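We use cookies to remember your basket and to count visits. Accept all / Manage settings

Rollorau Brushed Check Twill – cotton cloth by the metre

Rollorau is a mid-weight cotton twill, yarn-dyed and brushed on the face. It is sold for overshirts, pyjamas, linings, light blankets and dog beds. We cut from the roll in half-metre steps, with a minimum order of one metre. Lengths ordered together are supplied as one continuous piece unless the roll ends, in which case we contact you before cutting.

Construction

The cloth is woven as a 2/2 twill from carded cotton. Warp and weft are dyed before weaving, so the check goes through the cloth and does not sit on the surface as a print would. Where two bands of the same colour cross, the block is solid. Where two different colours cross, the twill line shows as a fine diagonal and the eye mixes the two shades. On brushed cloth the line is softened but can still be found with a fingertip.

Brushing is done on one side only. The reverse is smoother and slightly darker. Either side may be used as the face, but all panels of a garment should be cut the same way up. The nap is short and runs down the roll. Mark its direction in chalk on the back of each length before cutting, particularly if offcuts will be used later for cuffs or facings.
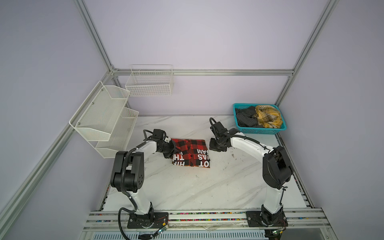

Shrinkage is the main point to plan for. Brushed cotton will draw in on the first wash, more in length than in width, and the amount varies with water temperature and drying method. Wash the full length before cutting, at the temperature you intend to use for the finished item. Overlock or zigzag the cut ends first, as the twill frays readily. Tumble drying gives the greatest shrinkage. If the finished item will ever go in a dryer, the cloth should go in one beforehand.

Colourways

Red and black, forest and black, navy and cream, and grey marl. The red is dyed to a deep shade and will release some colour in the first two washes. Wash it alone or with darks. The cream in the navy colourway is undyed yarn and may carry small flecks of seed. These are not treated as faults.

Matching the check

The larger checks need extra cloth. For a shirt cut from the red and black, allow one additional repeat for each main pattern piece, measured down the length. Fold the cloth only when both layers have been pinned block to block along the selvedge and again along the fold. Single-layer cutting is slower and gives a better match at the side seams. Yokes, pocket flaps and button bands can be cut on the bias, which removes the need to match them.

Check that the cloth is square before laying out. Pull one corner against the other until the cross bands sit at a right angle to the selvedge, then leave it to rest flat overnight. Steam will help on a stubborn length. A skew that remains after washing and steaming should be reported to us before any cutting is done.
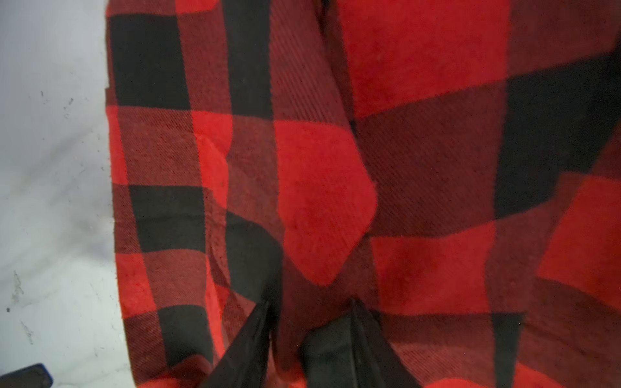
Red and black check. The twill line shows in the darker crossed blocks.

Sewing notes

Use a size 90 universal needle and polyester thread. A stitch length of 2.5 mm suits most seams – lengthen it for topstitching through several layers. Flat-felled seams are possible but bulky at the underarm, and an overlocked seam pressed to the back is adequate there. Fusible interfacing bonds better to the reverse than to the brushed side. Press with steam on the reverse. Direct pressure on the face will flatten the nap and may leave a shine on the black.

Related items

Plernosow is the unbrushed version of the same cloth, lighter in the hand and better for summer shirts. Trikico corozo buttons are stocked in black and dark brown. The Quiambao overshirt pattern was drafted for cloth of this weight and includes a separate layout for large checks.

Ordering and returns

Swatches are sent by post, up to six per order. Cut lengths can be returned only if faulty, and must be unwashed except where the fault is skew. Trade customers taking 50 metres or more of one colourway should ask for a roll price.

Last updated: August 2020

Comments

Crisanto Sison
Made two overshirts in the forest. Washed at 40 first and it came in noticeably on the length, so the advice above is sound. Needed the extra repeat and then a bit more for the sleeves.

hemline_b
Is the grey marl the same weight as the others? The swatch felt thinner.

Rollorau sales desk
Same weight. The marl is brushed more lightly.

T.W.
Red bled on the third wash as well. Fine since then.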